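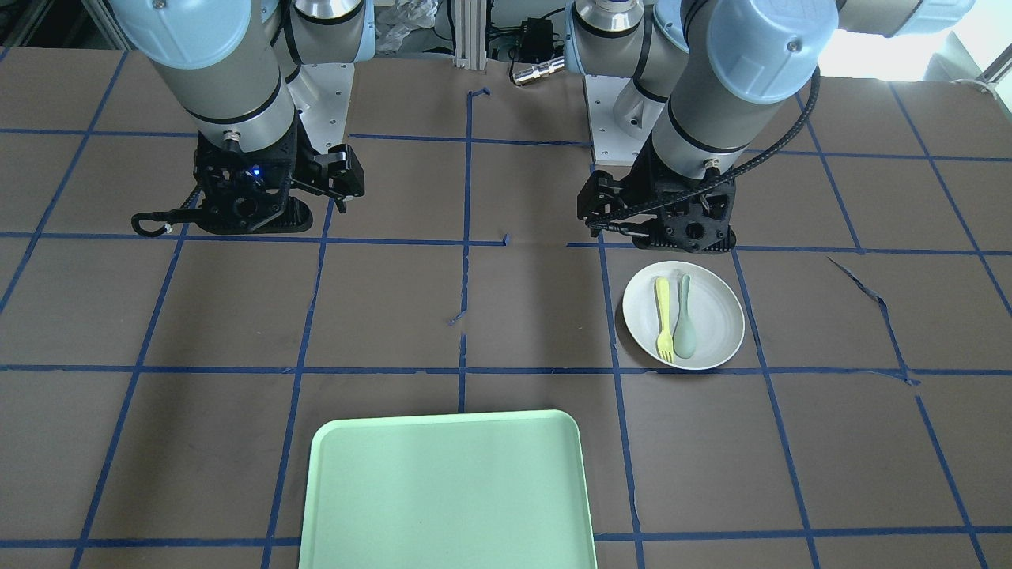

Back from the Plimel open morning at Hirnmont, notes typed up on the train so forgive the state of them. Went mainly for the hand balms. Plimel have made soap on the same site since 1851 and balm for a good deal less long, and the old boiling room still smells of tallow even though they gave it up years ago. Tour started at 10, two groups, ours got the cold end first. Filling, labelling, then the ingredient store. Brown tabletop marked out in squares with dark blue tape, I want to do that at home for my tins, mine always wander off across the bench when I'm pouring.

Balm base is sunflower oil and beeswax. They do 400 tins to a batch, poured at a lower heat than I use, wich explains why mine go grainy. Asked about the lavender, it comes from Bautista, a farm up the valley, and only the summer cut. No lavender in the baby range at all.

Shop afterwards. 27 balms on the shelf and a tester for most of them. The Hirside one (oat, unscented) sank in fastest on me, no greasy feel on the bus rail after. Rose far too sweet. Bought 2 of the oat and a bar of the plain soap.

Tea was free, cake was not. Parking hopeless, take the bus from the station. Next one is in November and you have to book, theres a form on the shop counter.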